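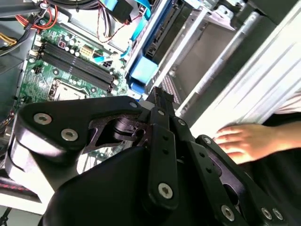
Chapitre 4. La mémoire virtuelle et la pagination

Version du 13 août 2022. Ce chapitre suppose acquis le chapitre 3 (processus et ordonnancement). Les exercices sont à la fin, les corrigés seront distribués en novembre.

4.1 Adresses logiques, adresses physiques

Un programme manipule des adresses logiques. Le processeur, lui, doit présenter une adresse physique au contrôleur mémoire. La traduction est confiée à un circuit spécialisé, l'unité de gestion mémoire (MMU), qui consulte des tables tenues à jour par le système d'exploitation.

Deux processus peuvent utiliser la même adresse logique sans se gêner : chacun possède sa propre table de traduction. Un processus ne peut pas lire la mémoire d'un autre, sauf si le système a explicitement placé la même page physique dans les deux tables (mémoire partagée, bibliothèques communes).

4.2 Découpage en pages

L'espace logique est découpé en pages de taille fixe, la mémoire physique en cadres de même taille. Dans tout le chapitre on prend des pages de 4 Kio, soit 2^12 octets. Les 12 bits de poids faible d'une adresse forment le déplacement ; ils ne sont pas traduits. Les bits restants forment le numéro de page.

Exemple. Le processus Anda accède à l'adresse logique 8 324. On divise par 4 096 : quotient 2, reste 132. L'accès porte donc sur la page 2, déplacement 132. Si la table indique que la page 2 se trouve dans le cadre 16, l'adresse physique vaut 16 × 4 096 + 132 = 65 668.

Chaque entrée de la table contient, outre le numéro de cadre :
- le bit de présence (la page est-elle en mémoire ?)
- les droits : lecture, écriture, exécution
- le bit d'accès, mis à 1 par le matériel à chaque utilisation
- le bit de modification, mis à 1 à chaque écriture

4.3 Le TLB

Consulter la table à chaque accès obligerait à lire la mémoire une fois de plus, ou plusieurs fois si la table est à plusieurs niveaux. Le processeur conserve donc les traductions récentes dans un petit cache associatif, le TLB. Quand la traduction s'y trouve, le surcoût est presque nul.

Lors d'un changement de contexte, les entrées du TLB ne sont plus valables pour le nouveau processus. Soit on vide le TLB, soit chaque entrée porte un identifiant d'espace d'adressage. Voir la remarque du chapitre 3 sur le coût des commutations. 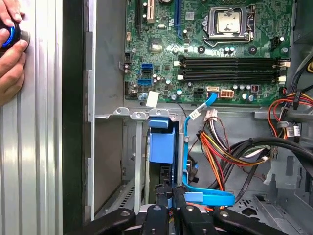 4.4 Défaut de page

Si le bit de présence vaut 0, la MMU déclenche une exception. Le système vérifie d'abord que l'adresse appartient bien au processus. Sinon, celui-ci est en général interrompu (erreur de segmentation). Si l'adresse est légitime, le système choisit un cadre libre, y charge la page, met la table à jour et relance l'instruction fautive.

Quand aucun cadre n'est libre, il faut en évincer un. Une page modifiée doit d'abord être réécrite sur le disque.

4.5 Algorithmes de remplacement

FIFO : on évince la page chargée depuis le plus longtemps. Simple, mais sujet à l'anomalie de Belady : ajouter des cadres peut augmenter le nombre de défauts.

LRU : on évince la page inutilisée depuis le plus longtemps. Bons résultats, coûteux à réaliser exactement.

Horloge : approximation de LRU fondée sur le bit d'accès. Une page dont le bit vaut 1 reçoit une seconde chance, et son bit est remis à 0.

Exercices

1. Le processus Obura accède à l'adresse logique 40 000. Donner le numéro de page et le déplacement.

2. Le processus Brendby occupe 764 pages. Quelle taille cela représente-t-il en Kio ? Combien d'octets occupe sa table à un niveau, limitée à ces pages, si chaque entrée fait 4 octets ?

3. Dérouler FIFO puis LRU avec trois cadres initialement vides sur la suite 1, 2, 3, 4, 1, 2, 5, 1, 2, 3, 4, 5. Recommencer FIFO avec quatre cadres et commenter.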